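Subject: Re: [gavdale-users] Display names and the impersonation problem

Yiğit Yurt wrote:

> Two more people have written to me privately to say they had a direct
> message from an account using my name and my picture, asking them to
> "confirm" their login. The handle was different by one letter. I have
> reported it and had an automatic reply, nothing else. Is there any plan
> to let people show that they are who they say they are? I'd be content
> with something manual, even if it takes weeks. The paid badge on Litmont
> is no use to anyone, you only need a card that works.

Thanks for passing this on. I've suspended the account you mean, and a second one registered from the same address in July which hadn't posted yet. If anyone else on the list received the message, please forward it to the moderation address with the full handle copied as text. A screenshot is less use to us, as the letters that get swapped tend to look the same in the app's typeface.

On the wider question, we have 2,087 active accounts on Gavdale and 31 open reports of impersonation. Most of those are copies of people who post under their own names and have a following elsewhere. The reporting form sends everything to one queue, so a copied account waits behind arguments over parking and lost cats. I want to split that queue first, whatever we decide about badges.

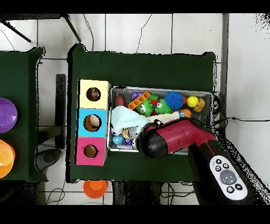
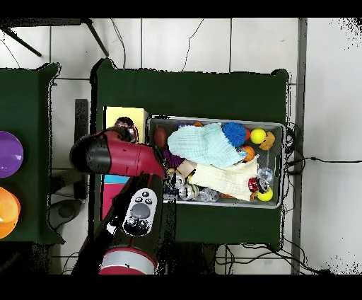 As for badges, there are two ways we could do it. The first is the link check that Nuvitham uses: you put a line on your own website pointing to your profile, the server looks for it, and a tick appears beside the link. It costs us nothing and needs no one's passport. It does leave out people who have no website, and that includes most of the ones who have been copied.

The second is a manual check by a moderator, as Yiğit suggests. I'm willing to try it, but I don't want us holding identity documents. A short call, or a message from a work address that is already public, would do in nearly every case. I'd cap it at 30 requests a month to begin with and see how long each one takes.

I looked at buying the service in from Yazdani. Their smallest plan is 1,500 a year before tax and they keep the scans for longer than I'd like, so I have dropped that.

One smaller change is ready now. From the next release, anyone who changes their display name will have the old one shown on their profile for 30 days. New accounts also won't be able to send direct messages to people who don't follow them — that would have stopped both of the accounts above. Existing accounts aren't affected.

If you object to the manual check, or would be prepared to handle some of the requests, please reply to the list and not to me. The patch for the display name change is on the test server if anyone wants to break it before it goes out.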